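4.2 设备选型与预算约束

本节讨论双臂工作单元的采购方案。评估范围限于桌面级抓取与摆放任务，操作对象为水果、碗等形状不规则的日常物品，不涉及重载搬运。预算按单元编制，分为机械臂本体、结构与围护、电气与线缆、备件四项。机械臂本体占单元总预算的60%，其余三项合计占40%。这一比例在询价前确定，后续调整仅在后三项内部进行。

共有三家供应商参与比选，分别为Bestska、Inik和Gough。Bestska提供整机方案，含安装底板与控制电路，单价最高，但交付后无需二次加工。Inik仅提供机械臂与夹爪，底板和走线由使用方自行完成。Gough的报价介于两者之间，其备件须随主机一并订购，单独补货的周期未写入合同条款。比选时将自行加工所需工时折算为费用计入总价，折算后Inik与Gough的差距明显缩小，排序未发生变化，最终选用Inik方案。

结构部分采用铝型材框架。前部横梁同时承担两台机械臂的安装，底板以螺栓固定于横梁，更换单臂时不必拆除围护。铝型材按标准长度采购，现场切割，余料计入备件。围护面板采用织物覆面，可整体更换，因此按耗材而非固定资产列支。置物架、网篮等附件单价较低，不单独询价，统一并入结构项。

线缆在初版预算中被低估。腕部线缆随关节反复弯折，需预留弧形余量，实际采购长度大于按连杆尺寸计算的结果。修订后的预算将腕部线缆列为定期更换件，每个单元配备3套。控制板安装于臂座下方，便于检修，但外露部分需另加防护罩，该项费用列入下一期采购计划。

操作对象的费用在各项中最小，管理上却较为繁琐。鲜果会随存放时间变化，重复试验的一致性难以保证；仿真模型一次性投入较高，表面触感与实物存在差异。Volness项目将两类物品分列预算，前者按月报销，后者随设备一次购置。

上述配置对应的单元布局见图3。扩建时各单元沿用同一物料清单，仅围护面板的花色可以不同，由此产生的价差不再单独核算。 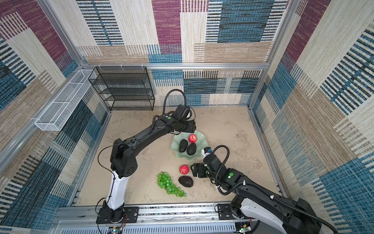 图3 双臂工作单元及水果操作任务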